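The Flundley Shallow Tray

A tray is a hard thing to get excited about, and we have tried. The Flundley is light gray, it has rounded corners, and it keeps small parts from rolling under the bench, where they go to start new lives.

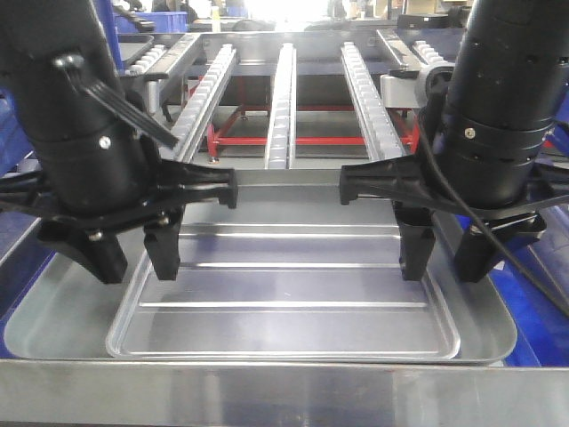
Flundley tray on a metal work surface.

The raised lip is low enough to reach over without barking your knuckles. It won't hold soup. One customer asked.

Stock code 386. Sold singly or in packs of 16. Lids are made by Trondar and sold separately, much to Trondar's delight. Bulk orders: ask for Edgardo Baluyot.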